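Clamell Court, ground floor and stairs
Monthly safety walk-round, checklist with comments

Mon 5 August
Carried out by: Naledi Mahlangu
Copy to: Elīna Rebane, Hudanbridge Lettings

Marks used: OK, Action, Watch (look again next month)

1. Front entrance
Door closes fully on its own – OK
Closer arm tight – OK
Threshold strip – Action. Screw missing at the hinge side and the strip lifts when stepped on. Taped down for now. Needs a proper screw, the old hole is worn.
Entry panel – Watch. Button for flat 5 has to be pressed hard.

2. Hallway and post area
Floor clear of parcels and pushchairs – Action. Two boxes left under the post shelf, no name on either. Note put up asking for them to be moved.
Mat flat and dry – OK
Lighting – OK. The tube that flickered in July has been changed.

3. Stairs
Handrail secure, all floors – OK
Nosings – Action. Loose on the third step up from the first landing. It moves sideways under the foot and should be done this week.
Landing windows, catches and restrictors – OK on the first floor. Second floor restrictor is stiff but holds.

4. Fire safety
Alarm test from the hall call point – OK, heard on all landings
Emergency lights – OK except second landing, which went out before the end of the test. Battery pack wanted. Cassim quoted for this type last year, so please ask them first.
Extinguisher tag in date – OK
Fire door to bin store – Watch. Closes, but the lower seal is coming away at the corner.

5. Panels and smooth surfaces
Surfaces are checked for cracks, chips and sharp edges. Small marks are noted but need no work.

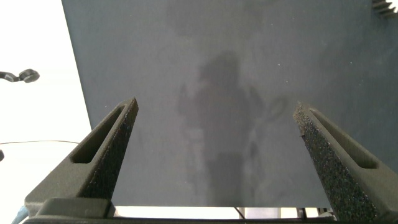
Item 5: grey-blue panel, glossy face. A few tiny pale specks, dust or light scratches.

Wipe down with a soft cloth at the next clean. No scouring pads.

6. Bin store and yard
Lids closed – OK
Drain cover seated – OK
Yard light – Action. Sensor stays on in daylight. Zitard unit, cover screws are rusted and will need cutting.
Paving – Watch. One slab rocks near the gate. It was packed with sand in July and has worked loose again.

7. Meter cupboard
Locked – OK
Nothing stored inside – Action. Paint tins on the floor, 2 of them part full. To be taken out, not moved to the bin store.

Comments
The stair nosing comes first, then the emergency light. The threshold strip can be done on the same visit if the joiner brings longer screws. Spending limit without a second quote is still £200, and the yard light may go over that once the cutting is counted.

Elīna, please confirm who now holds the spare meter cupboard key – the one on the office hook does not fit.

Signed: N. Mahlangu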